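Furniture and Fittings: Unit 4 handout
Specifying worktops for shared rooms
Oct 26, 2021

Read this before the session and bring your copy of the Omdale brief.

A worktop specification has to say what the surface is, what it sits on and how the edges are finished. Students usually get the first part right and leave out the edges. Most damage to tables in shared rooms starts at the edge, where chairs and trolleys knock against it, and once the edge band lifts, moisture gets into the core.

The Omdale brief asks for 200 seats across two floors. Work out the number of tables from the seat width you choose and state that width on your drawing. The client's budget line is 2266 per room for tables only -- delivery is priced separately.
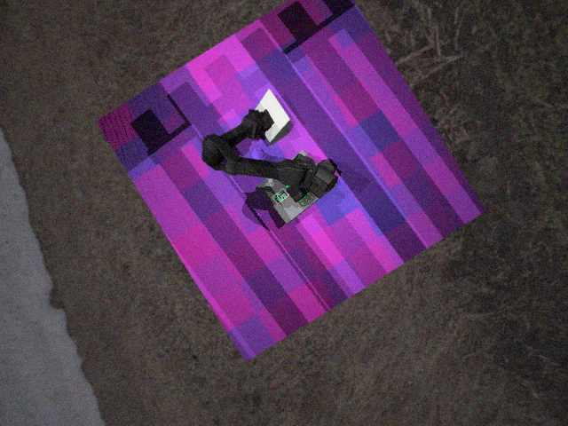 Colour comes after performance. Strong patterns hide small scratches but make it harder to match a replacement top later. Plain mid-tones are easier to match, though they show pen marks. Write down the supplier's colour reference as well as the name, as names get reused from one range to the next.

Compare the Skason and Kisberg data sheets in the reader. They quote wear resistance in different ways, so check the test method before you put the figures side by side. The Michailidis sheet gives no test method at all. Treat it as incomplete and say so in your notes.

For November:
Draft schedule for one room, one page
Edge detail at full size
A note on cleaning, no more than 100 words

Late drafts will be marked but won't get written comments.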